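Home Robot Code Promises Better Training Habits, Light on How to Check Them

A new code of practice for people who collect training data for household robots was published on Friday, 8th November, and its backers say it will bring order to a part of the business that has mostly made up its own rules. Whether it will do so is another matter. The code is voluntary, carries no penalty and leaves the firms that sign it to grade their own work.

The document, called the Sunotell Code, runs to 36 pages and has 28 numbered rules. It was drafted by Allinano, a data supplier, and Prisa, which makes kitchen robots and buys a good deal of the data that suppliers like Allinano sell. Nine companies had signed by the time it came out. All nine are either sellers or buyers of the recordings the code is meant to govern.

It applies to work done with hand-held grippers: a person holds one in each hand, does an ordinary chore, and the recording is later used to teach a robot arm to do the same. The method is cheap and it can be done in anyone's home, and both of those facts explain why it has grown so fast and why it is so hard to police.

"I have no quarrel with most of what is written down," said Aranka Fodor, who audits recording work for the testing firm Bíró and read two drafts of the code over the summer. "My quarrel is with the word 'should.' It is in there far too often. A rule that says you should do a thing is a suggestion, and we had plenty of suggestions already."

What the rules cover

Most of the code deals with how a session is set up and run. Operators should begin with the jaws open and clear of the object. They should approach at a steady pace, close on the object without squeezing it out of shape, and put it down before letting go. Finger pads should be checked at the start of each session and replaced when the surface is worn. If an attempt fails, the recording should be kept and labeled as a failure.

That last point was fought over. Some suppliers are paid only for clean attempts, and Fodor said she has seen batches in which every single grasp was a success. "Nobody picks up fruit that well," she said. "Somebody threw the bad ones away, and then a robot learns from a world where nothing ever gets dropped."

Fruit gets a section of its own. Small round items roll, bruise and vary in size, and the code asks that they be recorded on the surfaces people eat from, cloth included, with other food left nearby.

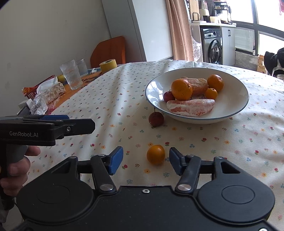
Homes and the people in them

The rules on private homes are the part most readers will care about, and they are the thinnest. Four short paragraphs say that the person whose home is used should give written consent, that family photos and mail should be put out of view, and that anyone who walks in should be told a recording is under way.

There is little on what happens afterward. A kitchen recording takes in a lot more than the object being picked up. It can take in appliances, windows, what a household buys and eats, even the family pet. The code asks firms to "limit background detail where practical" and does not say what practical means. An early draft would have made suppliers blur everything beyond the work surface. It was dropped in August after buyers objected that robots need to learn from rooms as messy as the ones they will work in.

There is something to that argument. A robot trained only in bare rooms tends to be lost in a real one. But it is also the argument that costs the buyers nothing, and the code takes it on trust. No test results are cited for it anywhere in the text.

Recordings may be kept for 26 months, after which they should be deleted or "reviewed for continued value." A household that changes its mind can ask for its recordings to be removed, though the code allows a refusal if they have already been used in training. Since buyers often start training within days of delivery, that right may not be worth much.

Who checks

Signers will fill out a form once a year saying which rules they follow and which they do not. The forms go to a shared office run by Allinano and Prisa. They will not be published. A firm that misses a rule will be asked to explain itself, and the code does not say what follows if the answer is poor.

Allinano said in a written statement that outside audits were looked at and put off for cost reasons, and that small suppliers would have been hit hardest. Prisa said it expects buyers to favor firms that sign, which it called "a stronger push than any fine." It did not say if it would stop buying from firms that don't.

Fodor said she would like to see spot checks on a sample of recordings, done by someone with no stake in the sale – her own employer would be one candidate, she admitted, and readers can weigh her view with that in mind. She also wants the consent form attached to the code as a standard page. At present each firm writes its own, and the ones she has read range from a single line to a dense contract that asks the householder to give up nearly everything.

She did have praise for the section on labeling, which sets out plain terms for a slip, a drop and a missed grasp. Suppliers have used those words to mean different things for years, and buyers have paid for the confusion.

The code takes effect for signers on the day they sign. A first review is planned after the annual forms come in, and comments from the public can be sent to the shared office until then. The two firms have not decided if they will reply to them.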